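Visit report, Brusholm children's sleepwear plant
15/07/2025

The Brusholm site makes wearable blankets and sleep sacks for the Ulex label, sizes newborn to 5T. The visit covered fabric intake, cutting, sewing, final inspection and the returns room. Hideaki Shibata, who runs quality there, led the tour and answered most of the questions.

## Intake and cutting

Two fabrics were on the racks: a cotton jersey and a polyester microfleece. Rolls rest flat before spreading so that the knit can relax. The resting period for jersey was raised in February after a run of sacks came up short in the body. Each roll gets a shrinkage test, with a marked square washed and tumble dried three times and measured after the last cycle.

Spreads are limited to 8 plies for fleece. Jersey goes higher, but Shibata would not give a number. The cutter is a straight-knife unit guided by hand. Armholes and foot openings are cut last, with a template clamped over the stack. Offcuts from the fleece are baled and sold for filling.

## Sewing

The zipper is set first, while the front panels are still flat. It runs from the neck down and has a fabric guard at the top to keep the slider off the chin. Foot cuffs on the larger sizes are a folded rib, attached with a four-thread overlock. Output on the line was posted as 709 pieces for the previous shift against a target of 700.

Snaps at the shoulder are pull-tested on a bench gauge at the start of each shift and again after any die change. The log was filled in and signed for every shift I looked at.

## Inspection and packing

Every piece is turned inside out and checked for skipped stitches, loose thread at the cuffs and needle fragments. The metal detector is a Brallitz conveyor model, checked with a test card before each lot. Rejects go into a locked bin and are released only with a signature.

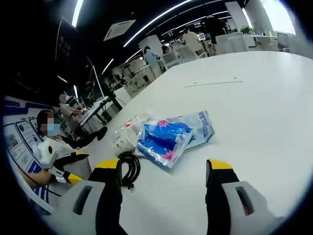 *Printed plastic package and a clear bag on a white table.*

Care labels come in English, Spanish and Vietnamese, the last for a retail account named Đàm. The label text gives the warmth rating, the weight range for the size and the washing instructions. The weight range was hard to read on the smallest label. I raised this and was told a larger version is on order.

## Returns room

Returned items are sorted by cause. The current batch held 251 pieces, most of them wrong size. Zipper faults came second. Worn pieces are never resold from this site, including those used only once or twice. Unworn pieces with the tag attached go back through full inspection.

## Open points

- Jersey ply limit to be supplied in writing.
- Copy of the shrinkage results for both fabrics.
- Date for the larger care label.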